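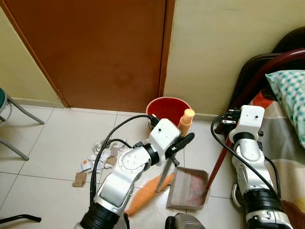

Can a two-arm household robot kit be rented and put to useful work by students who have not built a robot before?

A group of four with no robotics background can get the Merkano kit sweeping a tiled floor within a term, but the sweeping is slow and a person has to stay in the room with it.

Household Sweeping with the Merkano Two-Arm Kit
Project report, Applied Automation course, Barberg
Apolinar Figueroa, Chepkoech Nzioka, Aleksi Toivonen, Ville Kemppainen
Supervisor: Raimo Koivisto

1. Background

Merkano rents out a two-arm robot kit to schools and small companies. The rental includes the arms, the grippers, a control computer and a license for Rutolus, the software used to record and replay tasks. The rental price for one term is 2,000 euros, plus a deposit of 900 euros. The school paid both from the course budget.

Our assignment was to review the kit as a customer would. We had to pick one household task, get the kit to do it, and report whether we would recommend the rental to next year's group. We chose sweeping paper scraps into a dustpan. It needs both arms at the same time, and the two tools have to meet on the floor.

2. What we tested it on

The task was the same all term. The left gripper holds a hand broom with orange bristles and a black handle. The right gripper holds a long-handled dustpan with the pan flat on the floor. Torn paper is scattered on the tiles. The robot has to bring the scraps to the pan with the broom, lift the pan, and empty it into a bucket.

We worked in a bedroom in the Toft student housing instead of the lab. The lab floor is gray and the paper showed up well on it, too well for a fair review. The bedroom floor is white tile with thin gray grout lines, and most of our scraps were white as well. The door, the bed and a stool also limit where the arms can reach, and a customer would have the same sort of thing at home.

We used mostly white paper, with some light brown and gray pieces. Aleksi added a flat piece of brown cardboard to some of the layouts to see how the broom would handle something stiffer.

3. Setup

Unpacking and mounting the arms took us one afternoon. The printed guide is good up to the point where the cables are connected. After that it refers to a section on cable routing that was not in our copy. We asked Merkano and got the missing pages by email the next morning.

The cables at the wrists need attention. They run on the outside of the arm in a loop, and if the loop is too short it pulls when the wrist turns all the way. If it is too long it can catch on furniture. Chepkoech worked out a length that suited the sweeping motion and marked it with tape. A different task would probably need a different length.

Rutolus installed without trouble. The account activation did not work from the school network and we had to use a phone connection for it.

4. Teaching the task

In Rutolus a person moves a pair of small control handles and the arms follow. The motion is recorded together with the camera pictures. When there are enough recordings, the software trains a model that tries to do the task by itself.

We made 2,407 recordings over the term. This was more than we planned. The early ones were not very useful, as each of us swept in a different way. Ville used short strokes, Apolinar used one long one. After we agreed on short strokes from the outside of the pile toward the pan, the trained model became more steady.

Holding the tools was harder to solve than moving them. The broom handle turned in the gripper when the bristles pressed on the tile. We raised the grip force setting to level 2, and that stopped most of the turning. The dustpan handle is long, so a small movement at the gripper is a large movement at the pan. The front edge of the pan lifted off the floor if the right arm was a little too high, and then the scraps went under it. We fixed this by always starting a recording with the pan already resting on the floor in front of the broom.

5. Results

Pieces of crumpled or curled paper were swept up well. Flat pieces were worse. They stuck to the tile and the bristles passed over them, sometimes several times. The cardboard piece moved when the broom caught its edge, otherwise it stayed where it was.

Grout lines made no difference to the broom. They did make a small difference to the pan, whose edge stopped at a line now and then and had to be pushed over it.

Emptying the pan was the weakest part. The arm has to swing past the door frame with the pan level, and it often tipped too early. We moved the bucket closer during the last weeks, which helped, but we count this as a change to the task and not as a result of the training.

A person sweeps the same floor much faster. We did not expect anything else and it was not part of the assignment to compare.

6. Support and service

Merkano answers email on working days. The answers were short and correct. One gripper began to make a clicking noise in December and they sent a replacement without asking us to return the old one first. The swap took Aleksi less than an hour with the tools in the box.

The Rutolus manual is written for people who already know the program. Chepkoech has collected our own notes into a shorter guide – it is in the course folder and the next group is welcome to use it.

7. Recommendation

We recommend the rental for one more term, with these conditions:

Ask for the complete printed guide before the kit is delivered.
Agree on one way of doing the task before recording anything.
Choose tools with thick handles. Ours were bought for people and the grippers would have held a thicker handle better.
Reserve a room that can stay set up. We lost a lot of time moving the bed back in the evenings.

We do not recommend buying the kit at this point. Merkano has said that a new wrist with inside cable routing is planned, and we think the school should wait for it.

8. Division of work

Ville and Apolinar did most of the recordings. Chepkoech was responsible for the cables, the training runs and the guide. Aleksi did the mounting and repairs and wrote the first version of this report. Raimo Koivisto read two drafts and commented on section 5.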